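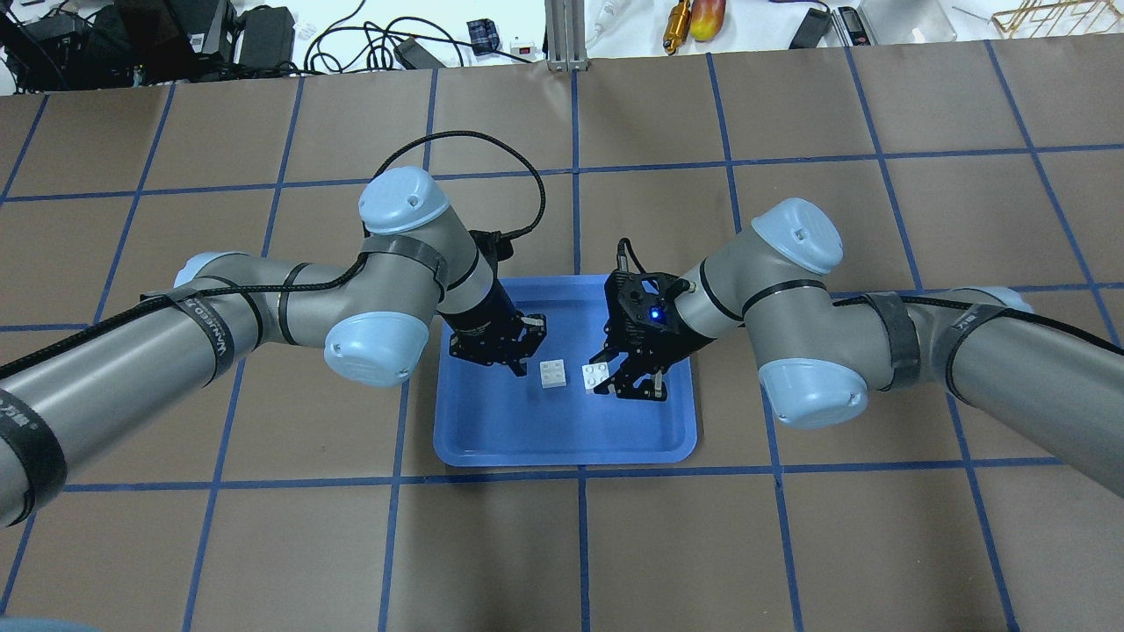 Buying a Robot Cell: Notes for Session 16
Plamville Technical College, Automation for Small Workshops

Read these before we meet, and bring the Coltia price sheet from last time. We shall be using it, mostly in sorrow.

The product under review is the Coltia Pairing Kit, a two-arm package sold to workshops that have never owned a robot and would like to own two. The brochure calls it "ready from the crate". Ask what is in the crate. The base kit covers the arms, their controllers and a teach pendant for each. Grippers are extra. So is the table, which you may have thought of as a fairly basic need.

1. What the demonstration task tells you

Coltia likes to show its kit moving small toy bricks in and out of a tray. Buyers tend to find this a let-down, having come to see something heavy being flung about. It is a better test than it looks. A small brick leaves little room for a sloppy grip, and a tray with a raised rim gives the fingers something to hit on the way in. With two arms working over one tray, you also find out how the software handles sharing, a thing many adults have yet to master.

Watch the approach more than the pick. Does the arm slow down near the tray, or does it arrive like a bus? When both grippers are over the tray, does one wait for the other? If it waits, for how long, and can you change that without ringing the supplier?

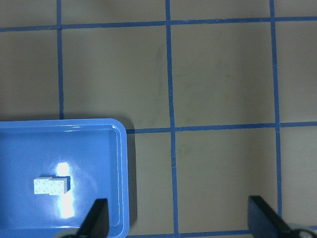 Then ask for the brick to be moved a little to one side. A salesperson who is happy to do this is selling you something different from one who remembers a phone call. Coltia's base software plays back taught points and nothing more. Finding a part by camera needs the Zarnis add-on, priced separately and renewed every April.

2. Marking out the table

The manual suggests a grid on the work surface so that you can say where things are. Coltia will sell you a printed mat for this. Paper and tape do the same job for the price of paper and tape. Your lines will wander a bit, and that is fine so long as you treat the grid as a rough map for people. The robot should get its positions from teaching or from a camera. Students who measure from the tape get the results they deserve.

3. What it costs after you have paid for it

The figures below are from our own trial purchase, in pounds.

Spare finger set, each: 243
Zarnis add-on, per year: over 1,000
Call-out, first hour: 320
Second hour: see first hour

None of this is shocking for the trade. What grates is the order in which you learn it. The Rotich kit, which we cover next session, has a higher sticker price and throws in one set of spare fingers and the first year of camera software. Work out the three-year total for both before you form a view – and leave room for cable ties, shelving and everything else that gathers beside a robot once it has a bench to sprawl over.
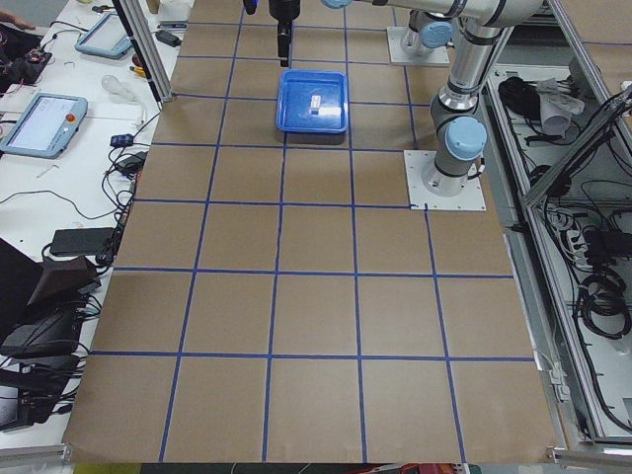

Rotich, asked to comment on these notes before they went out, replied that a three-year sum was unfair to both suppliers, as a decent arm ought to last far longer and the early costs would look smaller spread over its life. A fair point, and one you should try on your bank manager.

4. For discussion

Which of the extras would your workshop need on the first morning?
Would one arm do? Say why the second earns its keep, in terms of a real job you have to get done.
Who in the building will learn to use the pendant, and what happens when they go on holiday?

Bring your totals on one side of paper. Rounding is allowed, upwards only.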